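Week 3: The insertion that jammed (and why the robot thought it hadn't)

Grab a seat. I promised last week that we'd spend a whole session on one fault, and this is the one I picked, mostly because it cost me a good chunk of January and I'd like somebody to get some use out of it. No maths to speak of today. Bring your maths brain back next week.

Some background for those who missed the first two sessions. The Hastton cell does peg and block insertion into a foam shape board that sits in a plastic bin. Pick up a block, find the matching hole, lower it, let go, next block. We call the control program Casow, and you'll see that name all over the lab sheets. The cell was running overnight batches at the time, no one in the room, guards closed, logs on.

On the night in question it ran 1,742 insertion attempts. The log said 1,742 successes. I'd like you to stop and feel suspicious about that for a moment, because I didn't! I looked at the number over my morning coffee, thought "beauty", and went off to teach.

When I got round to checking the force traces that afternoon, only 1,089 of those attempts looked like a block going into a hole. The rest showed a sideways load building up partway down, then a sudden drop, then the gripper opening as if all was well. In plain words, the block had wedged, slipped in the fingers, and been counted as done.

So what is wedging? Think of a kitchen drawer you push from one corner. It goes in a little way, twists, and grabs on both sides at once. Push harder and it grabs harder. A long block in a close-fitting hole does the same thing if it goes in on a tilt, and the worst stretch is right at the start, when only a bit of the lower end is inside and there's all that length above it for the gripper to lever on. 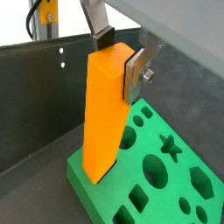

Now, foam makes this sneakier. With a metal fixture the force shoots up and the robot trips its limit and stops, which is annoying but safe. Foam gives. The wall of the hole squashes, the force climbs slowly, and you can sit under the limit for ages while the block leans further and further over. Our limit had been set on an older metal fixture and carried across without anyone (me, it was me) testing it again.

That's fault number one. If it were the only fault, we'd have had a lot of honest failures in the log and I'd have fixed it by lunch.

Fault number two was the success check. Casow decided an insertion was finished when the wrist reached the target height. Have a think about what that measures. It measures where the wrist is. It tells you nothing at all about where the block is, and once the block has slid up between the pads those are two quite different places. The wrist got to its height every single time, so every single attempt was a success. Lovely.

Fault number three is the one I'd call a safety matter, and it's where I want most of our discussion to go. After each "success" the arm moved off sideways at full travel speed. If a block was still stuck partway and caught on a finger, the arm dragged the board with it. One of those drags pulled the board hard up against the bin wall, and from then on every target position was out by 19 mm. The robot kept going. It would have kept going with a hand in there too, if someone had defeated the guard to clear the jam, and people do defeat guards to clear jams. Please don't be one of them in my lab.

What we changed:

Sideways force now has its own limit, much lower than the downward one, and it's set with the foam board in place.

The gripper reports finger opening before and after the descent. If it changes, the attempt is marked unknown and the arm waits.

The arm backs straight up, slowly, before it makes any sideways move.

Three unknowns in a row and the cell stops and calls for a person.

We also tried a small wiggle on the way down, which helps with the tilt, though I'm still not sold on it for the longer blocks. The Toprak people swear by a spiral search instead. You'll try both in the lab and can tell me I'm wrong.

For next week, read the Clarkwood fault report (it's short, and the force plots are at the back) and write me half a page on this: which of the three faults would you have fixed first if you were only allowed one, and what would the log have looked like the next morning? Pencil and paper is fine. Lab groups are the same as before, and closed shoes, please, I had to send two of you home last time.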